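Thursday, May 20, 2021

Back on the casein paint for the Undwood dresser, after far too long away from it. I had promised Ka-ming Ho a proper write-up of the teal, and all I could find from October was a page with a coffee ring on it and the words "more chalk, I think" (very helpful, thank you, past me). So I'm starting again from the top and writing down everything, even the bits that feel too obvious to bother with.

The curd soaked overnight in cold water and looked nicely swollen by breakfast, with no dry lumps when I pushed it through my fingers. Borax went in dissolved in hot water, a little at a time. It turned from cottage cheese into something like warm honey in less time than I remembered, and I let it stand while I dealt with the chalk. I weighed out 540 grams of the fine Ekis whiting, which is softer and a good deal whiter than the bag we finished last year, and sieved it twice onto brown paper. Then I sneezed, and weighed it again.

For the color I went with the Kuo green and the Tovmont blue, both ground to a paste in plain water beforehand. Dario swears by a drop of alcohol to help them wet out, and he may well be right with the blue, as it sat on top of the water and sulked for a good long while. The green gave me no trouble at all. The first mix, at 7 parts green to 3 of blue, looked lovely in the jar and like pond weed on the card. Swapped them round, 7 of blue to 3 of green, and got much nearer to what I had in my head, which is a flat, slightly dusty teal that can stand next to dark stone and hold its own. 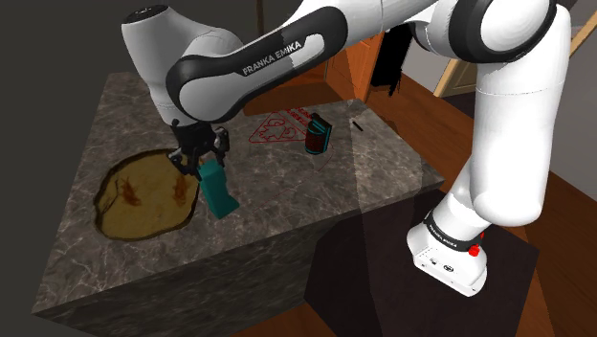 Teal against the dark marble island, render.

The dark stone matters more than I had given it credit for. The dresser is going against a near-black slate surround, and I've been judging cards against our cream wall, where everything looks deeper and more serious than it is. I dug out the offcut of slate from under the bench, wiped it down, and laid the same cards on it, and two of my favorites went straight to minty toothpaste. Quite a shock! The one with a pinch of raw umber held up best. I'd have passed right over it on the wall, where it looked like something you would paint a boiler room.

So from here on all cards get judged on the slate, flat and then upright, and I've written that on the inside of the cupboard door as well in case I forget. I'd also like us to stop using the glossy cards. Casein beads up on them, and you end up judging the beads.

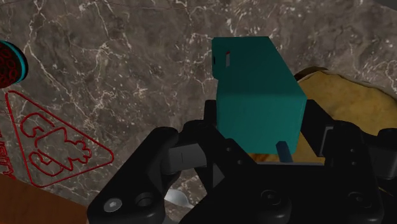

The other thing I wanted to settle was the number of coats. I know we have always said two, but with this much chalk in the mix the first one drags badly on bare pine, and by the time you have gone back to fix the drag marks you have more or less done a second coat anyway, only a worse one. This time I thinned the first coat well down, nearly to skim milk, and let it soak in without fussing. It looked dreadful, all streaks and grain, and I had to go and make tea to stop myself from touching it. The second coat, at full strength, went over it like butter. I did a third on half the test board for comparison, and I honestly prefer the half without it, which still has a bit of life in the grain. 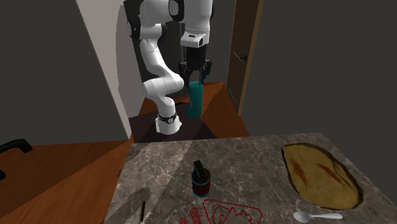
Dario came by while the board was drying and asked whether the paint was patchy down the left edge, and we had a long and very enjoyable argument about it. I was sure it was even. He was sure it wasn't. In the end we turned the board around to the window and the dark edge moved to the other side, so that was that. It is easy to forget how much a plain matte color changes as it goes around a corner. Look at the tall teal piece in the render, slightly darker along one side, and my eye still takes it for one color without any argument. On a wet board I lose that trust completely and start reaching for the brush, and I've ruined more than one good surface doing so. New habit, then: turn the board before touching anything up.

Leftover paint is in the stoneware crock with a wet cloth over it, on the cold shelf. It will not keep, so please use it for cards or throw it out, and don't be polite about the smell. The test board needs 14 days before anyone oils it, Ka-ming, and I do mean you. I've put it up on the high rack with the slate offcut beside it.

Still to do: try the drop of alcohol in the blue, order more whiting, and ask Undwood if the inside of the drawers is to be painted or left bare.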